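페크스카 용기 공장 견학 기록

9월에 페크스카의 플라스틱 용기 공장을 방문했다. 안내는 품질 담당 킹가 뵈뢰시가 맡았고, 견학은 오전 10시에 정문 접수대에서 시작되었다. 방문객은 안전화와 머리망을 착용해야 하며 성형동 내부 촬영은 허용되지 않는다.

첫 구간은 원료 투입실이다. 펠릿은 건조기를 거쳐 배관으로 성형기에 공급된다. 투명 계열과 불투명 계열은 배관이 분리되어 있고, 색상을 교체할 때는 배출분을 전량 별도 용기에 받는다. 교체 절차서는 설비 옆에 비치되어 있으나 개정 번호가 서로 다른 사본이 두 장 걸려 있었다.

성형동에서는 발테오 라인과 비달 라인이 가동 중이었다. 발테오는 목이 좁은 음료용 병, 비달은 세제와 화장품용 불투명 병을 생산한다. 금형 보관대의 선반 번호는 121번까지 있으며, 117번은 수리 중 표찰이 붙은 채 비어 있었다. 소음이 커서 설명은 대부분 통로 끝의 유리 칸막이 안에서 들었다.

검사 항목은 목 부분의 치수, 나사산, 어깨부 두께, 분할선의 단차이다. 시료는 300개 단위로 묶어 로트 번호를 부여한다. 뵈뢰시의 설명에 따르면 불량 판정이 가장 많이 갈리는 항목은 분할선이다. 손끝으로는 느껴지지만 게이지로는 허용 범위에 드는 경우가 있어, 판정 기준 견본을 작업대마다 따로 둔다.

마지막으로 본 곳은 미스틱이라고 부르는 시험실이다. 성형동과 달리 조용하고, 병과 뚜껑의 조합을 소량으로 다룬다. 녹색 반투명 병과 흰색 무광 병이 현재 시험 대상이다.
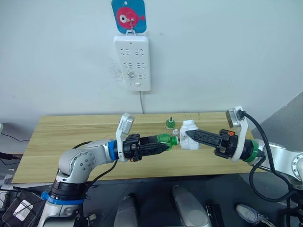
뚜껑은 병과 분리한 상태로 다루며, 체결 토크는 옆방의 측정기로 따로 잰다. 녹색 병은 목이 좁아 뚜껑의 초기 정렬이 어렵고, 흰색 병은 어깨가 둥글어 옆에서 누를 때 잡는 높이에 따라 변형량이 달라진다고 한다. 측정값 표는 열람만 가능했고 사본은 받지 못했다.

출하장은 시간 관계로 생략했다. 접수대에서 출입증을 반납하면 방문객용 자료집을 한 부씩 준다. 자료집의 공정도에는 시험실이 빠져 있다. 주차장은 정문 맞은편이고, 대형 차량은 후문을 이용해야 한다.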